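Norik Tabletop Arm, Set-up Guide
Section 4: First pick and wrist view check
Rev. August 15, 2026. Maintained by Teodoro Samonte, Niravia support

Do Section 3 (clamp, power, e-stop) first. If the base still rocks, go back. Don't run this section on a rocking base.

What you need: the arm, the Bekby control box, a light-colored table, a few small things to pick. Wood blocks are fine. So is an eraser.

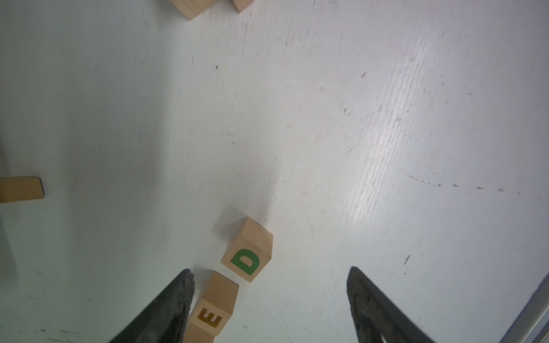
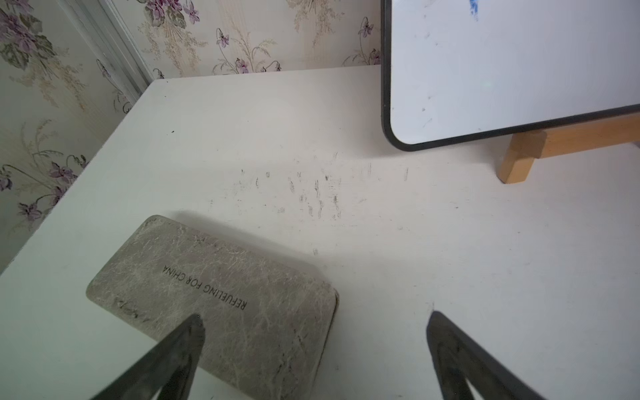
Fig. 4-1 and 4-2. Wrist view, both fingers visible at the bottom. First figure: letter blocks D and E. Second figure: gray block on the table, whiteboard behind.

4.1 Check the wrist view

1. Power on the Bekby box. Wait for the steady light.
2. Open the Tolentino app, tap Wrist.
3. Jog the arm until you're looking at the table. Straight down or at a slant, either works for this check.
4. Look for both fingertips, left and right, coming in from the bottom. Only one showing? Camera bracket is twisted. Loosen the two screws, turn, retighten.
5. Tap Save View.

NOTE: Glare on a painted table is OK as long as the part you're picking isn't in it. Move the lamp, not the camera.

NOTE: Scuffs and specks don't matter much. If the app keeps boxing a smudge as an object, wipe the table and rescan.

4.2 Set the table height

1. Clear a spot bigger than your hand. Close the gripper.
2. Jog down slow until the tips are just above the surface. A sheet of paper should slide under.
3. Tap Set Floor.
4. Raise 200 mm. Tap Set Travel.

CAUTION: Never Set Floor with a block under the fingers. The arm will take the top of the block as the table and stop short on every pick after that.

CAUTION: Travel height has to clear everything standing on the table, stands and boards included. If 200 mm doesn't do it, go up to 400. Past that, move the tall thing.

4.3 First pick

1. Put one object out by itself. Leave the others outside the pick area for now.
2. Tap Open. Fingers should spread wider then the object.
3. Turn the wrist so the fingers close on two flat sides. Corner grabs slip.
4. Tap Pick. Keep a hand by the e-stop.
5. Lift, hold, Place. Repeat 12 times, same spot.
6. 11 good or better, go to 4.4. Less, see below.

Objects sitting close together: the app may draw one box around two blocks. Nudge them apart by hand (arm paused!) untill each gets its own box.

Long pieces: grab in the middle, across the short side.

Flat pieces like erasers: lower grip force to Soft first. Printed text on the top face is no problem, upside down either.

4.4 If picks fail

Fingers close above the object: floor is too high. Redo 4.2.
Tips scrape the table: floor too low. Same fix. Stop right away, the finger edges wear.
Object spins in the grip: off center. Jog over, retry.
View freezes: reseat the camera cable at the box end. Power off first.
Nothing gets a box: too dark, or object and table are too close in color.

Old finger pads (shipped before November) use the short screws. Don't mix them with the long ones.

Next: Section 5, Saving a pick routine.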